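Okay, horse trials thread, because I've been home for hours and I'm still too wound up to sleep. Grab a snack, it's long.

So I took Hemel to his first proper event at the next level up. For anyone new: Hemel is my big bay gelding, he's a worrier, he has opinions about flower pots, and I love him more than most of my relatives.

Dressage first. I had zero hopes. He usually walks past the judge's booth like it's going to bite him, and then I ride the whole test in a shoulder-in I didn't ask for.

But he was GOOD?? He went down the center line straight as anything, halted square, and let out this huge sigh right at the salute. I think the judge laughed. I definitely did.

We lost some marks in the canter work (left lead, always the left lead) and I rushed the walk, which was all me. My comment sheet says "needs more patience in transitions" and yes, thank you, my mother has been saying that since I was a kid.

Still our best test ever. I sat in the truck afterward and read the sheet over and over like it was a love letter.

Show jumping next. It was in the grass ring and the ground was a bit greasy from overnight rain, so I went in with the bigger studs. Two rails down. One was a silly tap behind, the other I just buried him at the base and he did his best.

The one I buried him at was the Tiltico oxer, the one with the orange filler everybody was moaning about in the warm-up. He didn't even look at the filler! He was fine! I was the one looking at the filler!

Meanwhile my friend's mare Karex, who is tiny and furious, jumped a clear round with her ears flat back the whole way. You could hear her grunting over every fence. She got the biggest cheer of the morning and tried to kick the ribbon steward.

Then cross-country. I walked the course two times and still felt sick about the water. It's a drop in off a log, a few strides, then a skinny brush on the way out, and there's a crowd sitting right on the bank with their dogs and their umbrellas.

Hemel came around the corner, saw the water, and I felt him go "hmm." You know that feeling where they get about a foot shorter in front of you? I sat up, put my leg on, growled something I won't type here, and he popped in like he'd done it all his life.

I nearly fell off from the shock. Lost a stirrup, got it back one stride before the skinny, and he locked on and took me there. What a guy!!

We were over the time because I took the long route at the Watkins corner. No regrets. The short route was eating people all day and I want my horse to go home happy.

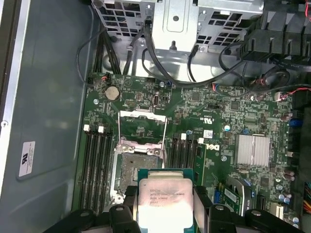
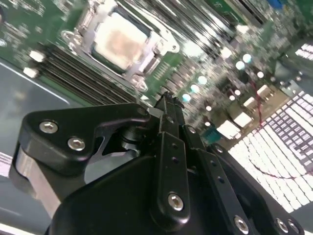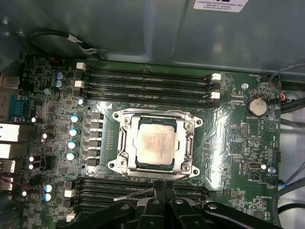
Anyway, after cross-country he got hosed, scraped, walked, hosed again, and then he stood in the shade with his bottom lip hanging down while I picked every bit of mud out of his studs holes. Legs felt cool and tight when I wrapped him.

Someone asked what I use for studs: small ones in front, slightly bigger behind, and I go down a size if the ground is firm. I pack the holes with cotton the night before. Doing that at the trailer while he dances around is how I lost my temper all last season.

Someone else asked if we're moving up again. No! Let me enjoy this! I want a couple more runs at this level, then a long boring stretch of flatwork, and maybe the October event if he still feels this keen.

The left canter lead is going on the list. So is the walk. So is me not staring at orange fillers.

He trotted up sound at home, ate all his dinner, and then stole some of Karex's hay through the fence. She bit him. Going to bed now, will post the water video once I figure out how to cut out the part where I growl.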